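Home | Lists | Archive | By thread | By date | Search

[Cloker-users] Re: How are people gathering kitchen table examples?

Tudor Dobre
April 9, 2022

Print this message | E-mail this message

On the Cloker list, someone from the Toma group wrote:

> We have 22 tasks written down for the simulated kitchen and hardly any
> examples for the odd-shaped things. Mugs and bowls are fine. Is anyone
> driving the arm by hand for the rest, or are you all scripting it? And do
> you tidy the table first or leave the clutter in?

By hand, all of it, and I'm having a lovely time! We gave up on scripts for anything that bends. Braltia (our little recording tool, it sits on top of Cloker) now holds 3552 episodes, and the ones I'd keep if the disk caught fire are the hand-driven ones. You get all the small hesitations and second tries, and the learner seems to make good use of them.

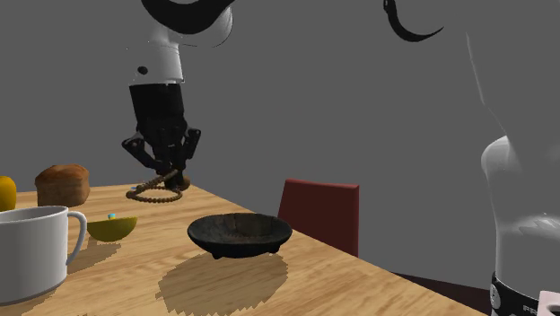

Soft and floppy things are where I'd put your hours first. A script wants one grasp point, and a string of beads hasn't really got one, it has as many as you care to try. With the loop lying on the wood like that and one strand rising towards the fingers, the person driving has to decide where to go in, and every driver decides differently (hooray, free variety). We ask each driver for 4 goes at the same layout before the objects are shuffled, and we keep the failed ones too, marked as failed in Roltari.

As for clutter, leave it in! We tried a bare table back in June and the policy fell to bits the moment a mug turned up. These days we scatter the food and crockery at random and only throw a layout out if the arm can't reach the target. Some of them look pretty silly, and I've stopped minding.

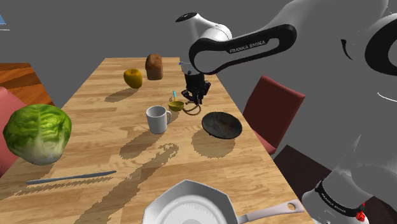
Gripper over the yellow bowl, with the pan, knife and mug left on the table.

Two practical things. Write down the instruction before you start driving and don't reword it afterwards, we lost a whole batch to that. And save the object positions at every step, even if you only train on the camera views, because then you can render the lot again from another angle. I've got 2 views per episode at the moment and would love more.

If you send me your task list I'll happily mark the ones we already cover, and you can have our recordings for those.

Tudor

Previous message | Next message | Reply to list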